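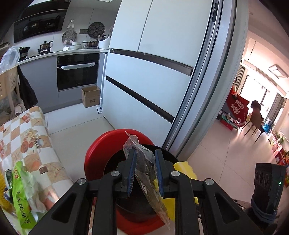 Home Reviews Guides Spares Forum Contact

17 May review withheld until the maker had replied; text final.

May 17, 2019
By Adhiambo Magesa

Gundero hand-held gripper: release fault in kitchen use

The Gundero is a two-finger gripper carried and closed by hand, used to record grasps which are later replayed on an arm. I had one on loan from February and used it in a home kitchen, mostly for clearing packets and wrappers from the table and floor into an open container. The arm side of the system is outside this review, except where the fault carries over to it.

Construction

The body is built from flat black plates with triangular cutouts, and the linkage arms are held by round-headed screws on their upper faces. Access is good. Every fastener I needed could be reached without taking the fingers off. The finger pads are blue and ridged, and they are the best part of the tool. They hold thin plastic film by its edge with very little closing force, and they don't mark soft packaging.

Balance is poorer. The weight sits well forward of the hand, and with the recording unit fitted the wrist tires before the arm does. Working low, over a container on a tiled floor, I changed hands often.

The fault

At grasp 163 the right finger failed to open. I had a crisp packet over the container, released the trigger, and the left finger moved out while the right one stayed where it was. The packet hung from the right pad by static or friction until I shook it off. The finger then sprang open by itself while my other hand was beside it. It struck the side of my thumb. The skin was not broken, but the return is quick and the edge of the plate behind the pad is not rounded.

I logged the rest of the session with the trigger released slowly. The same finger stuck on seven further occasions before I stopped at grasp 331. It never stuck on closing. It never stuck with the tool held level, only with the fingers pointing down or when the load was a bag hanging to one side.

Cause

The outer pivot screw on the right linkage arm had worked inwards and was clamping the joint. There is no shoulder on the screw and no spacer under the head, so the running clearance depends entirely on how far the screw is turned. Thread lock had been applied on the left side. I found none on the right.

Backing the screw off by a quarter turn freed the joint. After another 24 grasps it was tight again. Cleaning the thread, adding a medium thread lock and leaving it overnight has held for 200 grasps without a repeat, and I consider that a repair of this unit and no more. A shouldered screw would remove the problem.

Why it matters on the arm

A person notices a stuck finger straight away. The recording does not. It stores the trigger position, and the trigger was fully released each time, so all eight bad releases were logged as normal. If those files are used without checking, the arm will be shown the object as dropped when it was still in the grip. I deleted them by hand after comparing the video with the trigger trace – slow work, and easy to get wrong.

The second concern is the spring. On the hand-held tool the stored force is small. I would still not reach between the fingers to clear a packet, and the manual should say so. It has a pinch warning for closing and nothing for opening.

Maker's response

Gunārs Ķēniņš, who handles service at Gundero, confirmed by email that the right-hand screw should have been locked at assembly. He offered a replacement linkage and said the next batch would be checked with a torque driver. He did not commit to a shouldered screw or to a sensor on the finger itself. The replacement linkage has not reached me yet.

Compared with the Zendum

The Zendum I used last year has bushed pivots and has never stuck. Its pads are smooth and drop thin film often enough to be a nuisance, and it costs more. For rigid items such as pans and lids I would choose the Zendum. For bags and wrappers the Gundero grips better, once the screw is dealt with.

Checks before use

Hold the tool with the fingers down and release the trigger ten times. Both fingers should reach the stop together. Check each pivot for side play, and look for thread lock on both sides. Keep the free hand behind the plates when clearing a stuck item.

Rating: grip good, release poor as supplied. Not recommended without the repair.

Previous Next Back to Reviews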